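Landlord Guides > Residential Tenancies > Start of Tenancy > Completing the entry condition report

Print this page | E-mail to a colleague

Completing an entry condition report for a furnished rental

Updated December. By the Denmont property management desk

An entry condition report records the state of a rental property on the day the keys are handed over. At the end of the tenancy it is compared with the exit report, and any claim against the bond is assessed on the difference. The procedure below is for furnished flats and units. Unfurnished properties follow the same steps, with the inventory section left blank.

Before you attend

Book the inspection for a time after the cleaner has finished and before the tenant collects the keys. Daylight is preferred. If the only slot is after 5 pm, confirm that the power is connected. Bring:

- two blank copies of the report
- the previous exit report, if there is one
- a tape measure and a torch
- a phone or tablet with the Kevitz inspection app installed and signed in

Set the app to attach the date and time to each photograph. The setting is off by default on a new device.

Step 1. Fix the room order

Start at the front door and work clockwise. Give each room a code and use that code in the written report, the inventory and the photo captions. Second bedrooms are BED2 even where the owner uses the room as a study. Balconies, garages and storage cages take their own codes.

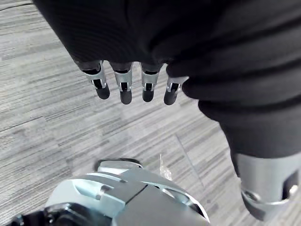

Step 2. Record surfaces

For each room, enter ceiling, walls, skirting, windows, window coverings, floor and light fittings in that order. Mark each item clean, undamaged and working, using Y or N. Any N requires a comment giving the type of defect, its position and its size. "Scuff, left of door, 120 mm, 1 m above floor" is acceptable. "Some wear" is not, and is routinely disregarded when a bond dispute is heard.

Carpet entries must state whether the floor is broadloom or tile. Individual tiles can be replaced, and the distinction affects the amount claimable. Note any lifting at joins.

Step 3. Complete the inventory

List every movable item supplied by the owner. Enter quantity, description, colour and condition. Test drawers, doors and hinges on furniture and record any that bind. For items with a replacement value over $2,000, attach the receipt or a written valuation to the owner's file and enter the serial number if one is present.

Kitchenware may be grouped by type. Linen should be listed by size. Do not list consumables such as light globes or dishwashing liquid.
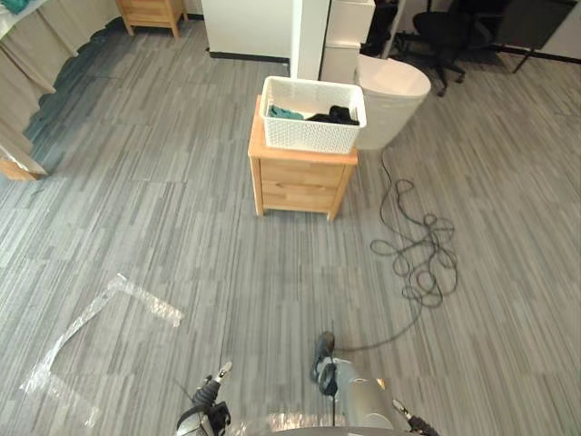
Step 4. Read the meters

Record electricity, gas and water readings in full, including leading zeros. At the Prurkness complex the water meters for units 2 to 79 are in the basement plant room, and access is by the lobby key. The Goossens building has a single water meter, so enter "not separately metered" and initial the line.

Step 5. Count and photograph keys

Lay out all keys, fobs and garage remotes and enter the number of each. Try every key in its lock. Keys that do not operate are returned to the office and are not issued.

Step 6. Sign and issue

Sign and date each page. Give the tenant both copies at or before key handover, and explain that one copy is to be returned with their own comments. The time allowed for return is set by the legislation in your state or territory and should be written on the cover sheet.

When the tenant's copy comes back, scan it the same day. Where the tenant disagrees with an entry, re-inspect that item and add a note. Do not alter the original wording.

Retention

Hold the signed report, photographs and correspondence on the tenancy file until the bond has been released and any dispute finalised. Reports for continuing tenancies carry over on lease renewal, and a new entry report is not required.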